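Ticket 2470
Subject: Finger slip on door release button, microwave task, bimanual arm
Status: Open
Opened by: Matilde Loureiro
Site: Plisodville bench

Problem
Trying the Farquharson fingers against the stock Desau set on the push-to-open task. The target is the oval release button low on the control panel. With the Desau fingers the door opens on most attempts. With the Farquharson fingers the right tip lands on the button, slides down the panel and the door stays shut. The arm reports the move as finished both times.

Already tried
Rehomed both arms. Reloaded the tool offset for the right gripper. Swapped left and right grippers - the slip moved with the gripper. Lowered approach speed to 60 percent, no change. Closing force is at 20 N, same as for the Desau set. Controller log shows no faults, only a position error on the last part of the push.

Start pose is the same for both sets: grippers low and in front of the oven, one toward each side, not touching it. Display at 0 before each run.

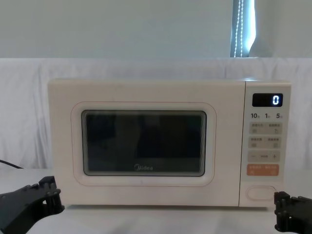

Colin Tapley: Force setting won't matter much, you're pushing with closed fingers and the closing force never reaches the button. I'd look at the approach angle. The Farquharson fingers are longer than the Desau ones, so if you kept the old wrist pose the tip comes in from below and gets pushed off the curve of the button. Can you send the wrist pitch at contact for both sets?

Matilde Loureiro: Pitch at contact is 90 for the Desau set, measured against the panel. I had assumed the same for Farquharson but the log has it well under that. The offset file has the right length but the angle field is blank, so the controller is filling in its own default.

Colin Tapley: Fill that in and run it again before changing anything else. Leave the speed at 60.

Matilde Loureiro: Done. Door opened on the first run. On the second the tip caught the groove at the edge of the button and stopped the arm on a force limit. Third run opened. Better, but I would not call it fixed.

Sosina Alemneh: We had the catching problem at Emuvwood with the same fingers. Moving the contact point up a little toward the middle of the button helped us. A rubber cap on the tip helped more, but then the tool length has to be measured again.

Matilde Loureiro: Will move the contact point first. Caps are on order. Keeping the Desau set on the left arm for now so the other tests can go on.

Next step: rerun with new contact point, attach controller log.
Assigned to: Matilde Loureiro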